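Dantas Releases Zustari Low-Odor Interior Wall Coating for Schools and Clinics

Jun 2, 2018

Dantas, a manufacturer of water-based architectural coatings, has released Zustari, an interior wall paint for rooms that must return to use on the day they are painted. The product is available through the company's existing dealers in eggshell and satin finishes.

Zustari is an acrylic coating supplied ready to use. It is applied by brush, roller or airless sprayer to plaster, drywall, masonry and previously painted surfaces. A second coat may be applied after two hours under normal indoor conditions. Glossy surfaces must be sanded and wiped clean before the first coat. Bare plaster requires a separate primer – the company recommends its own Cladia sealer, which has been in production for several years and is unchanged.

"Most of the questions we receive from building managers concern time," said Solange Lins, product manager for interior coatings at Dantas. "They have a room for one day, sometimes less. The drying schedule was fixed first, and the rest of the formula was developed around it."

In scrub testing at the company's laboratory, the satin finish passed 2000 cycles with a nylon brush and a standard cleaning solution without wearing through to the test panel. The eggshell finish passed 1000 cycles under the same conditions. Both finishes were allowed to cure fully before testing. Washing is not advised during the first two weeks after application, although light dusting with a dry cloth is acceptable.

The color range consists of 40 standard shades, including a group of deep blues, greens and reds. Strong colors have been a recurring difficulty in low-odor paints, as the tinting pastes used to reach them can slow drying and leave a surface that marks easily. 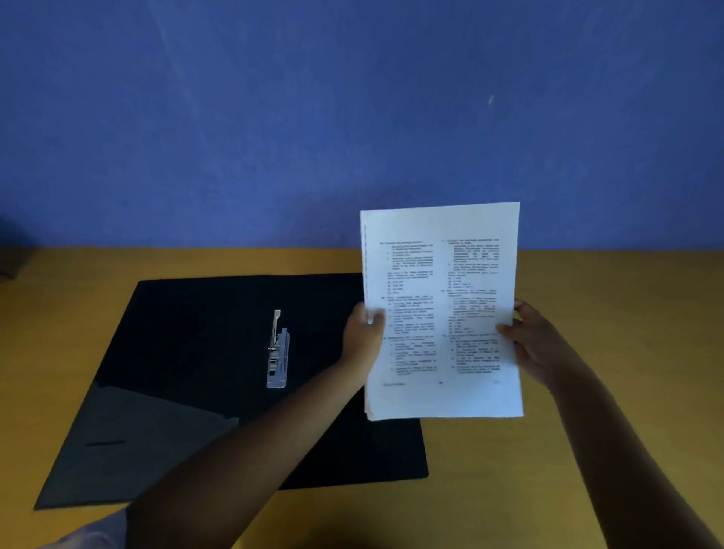

Deep shades in the Zustari line are mixed from a separate tinting base with a higher pigment load. Two coats are normally sufficient over a surface of similar color. Where a deep shade is applied over white, or over a strongly contrasting color, a gray-tinted primer and a third coat may be needed. Dealers have been supplied with a chart listing the recommended primer tint for each shade.

Touch-up remains a limitation. In the satin finish, small repairs made with a brush can be visible under side lighting, particularly in dark colors, and the company advises repainting the wall from corner to corner. "We state this on the can," said Wellington Macedo, head of technical service. "A contractor who knows it in advance will price the job correctly."

Field trials were carried out by Trondance, a painting contractor, which applied the coating in classrooms, corridors and offices ahead of the release. Odair Rangel, site supervisor for Trondance, reported that the satin finish was easier to apply with a short-nap roller than with the medium-nap roller first specified. The data sheet was revised in April to reflect this.

Zustari is sold in 1-gallon cans and 5-gallon pails. Deep shades are currently offered in 1-gallon cans only. Unopened containers should be stored indoors, protected from frost and direct sun. Paint that has frozen should not be used.

Technical data sheets, safety data sheets and the primer chart are available from dealers on request. Painted sample cards can be ordered for all standard shades in both finishes. Printed color strips should not be used for final selection in the deep range.

Press contact: Ademir Guerra, Dantas Communications
Technical inquiries: Wellington Macedo, Dantas Technical Service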